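4.2 Folding tables as the main work surface

Of the households in the Welel survey, the largest group did not prepare food on a fixed counter. They used a folding table, set up in the living room or in the space between the kitchen and the living room, and put away or pushed to a wall when the work was done. We coded a surface as a folding table if it had hinged or crossing legs and could be moved by one adult without taking it apart. Trolleys, ironing boards and drop-leaf tables fixed to a wall were coded separately and are covered in Section 4.4.

The survey logged 3793 separate episodes of food handling, from unpacking groceries to stacking clean dishes. In 2687 of these, the items rested on a folding table for at least part of the episode. The share was lowest in the early morning, when people mostly ate standing up or at the sink, and highest in the two hours before the evening meal. February was the month with the most use, which we put down to the cold: the kitchens in the Jadis blocks have no heating of their own, and people moved the work to the warmer room.

Most of the tables were square, with a side short enough that a person standing at one edge could reach the opposite edge. Tops with a printed stone or marble pattern were common, and they were usually chosen for the look of the top and not for the size. Respondents often said that a patterned top hid crumbs and water marks between cleanings. Several also said that the pattern made it harder to find small clear or pale things, such as bottle caps or the plastic ties from bread bags. Glossy tops were wiped more often than matte ones, but they were also described as slippery, and a number of respondents kept a damp cloth under the mixing bowl when stirring.

A second table was present in many of the homes. It was most often the same model as the first, bought at the same time, and the two were kept close enough that a person could turn from one to the other without taking a step. Figure 3 shows two such tables, with nested steel bowls on the nearer one. When both tables were open, they tended to take on different jobs — one for bowls and other containers, one for cutlery and plates — although few respondents described this as a rule. It showed up in the logs as a pattern in where things were set down first.

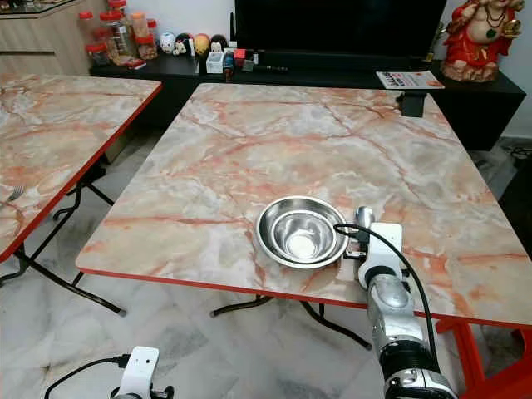

Figure 3. Two folding tables with marble-patterned tops and orange-red edge strips. Stainless steel bowls are nested on the main table.

Bowls made up a large part of what was stored on the tables between meals. Steel bowls were preferred to glass for this, mainly on account of weight, and they were nearly always nested. Respondents treated a nested set as one item when moving it and as separate items when using it. This caused some trouble in coding. Le Roux, in an earlier study of counter storage, counted every bowl in a stack as its own object, and the totals from that study are therefore higher than ours for homes of a similar size. We counted a nested set once unless a bowl was taken out of it during the episode.

Position on the table also mattered. Sets of bowls were placed near the front edge more often than in the middle. People who did this said they wanted the bowls within reach and the rest of the top free for cutting or sorting. The cost was a higher rate of knocks. In the logs, 12 episodes ended with a bowl on the floor, and all of them began with the bowl closer to the front edge than to the center. No other class of item fell as often. Forks and spoons fell less often, even when they were left at the very edge, and were picked up and rinsed without comment.

We tried to rate how steady each table was, using the four-point Standum scale. A score of 4 means that the top does not move when a full pan is set down on one corner. Tables with crossing tubular legs scored well on hard floors and poorly on carpet, where the feet sank unevenly. The score did not predict how often a table was used. Respondents with a table that rocked simply learned which corner to avoid, and some put folded cardboard under one foot and left it there for months.

The edge strip was the first part to wear. On older tables it had lifted at the corners, and water had gotten under the top layer. Homes with worn strips reported wiping toward the middle of the table and then lifting the water off with a cloth, instead of wiping it over the edge. We return to this in Section 4.3, which deals with cleaning.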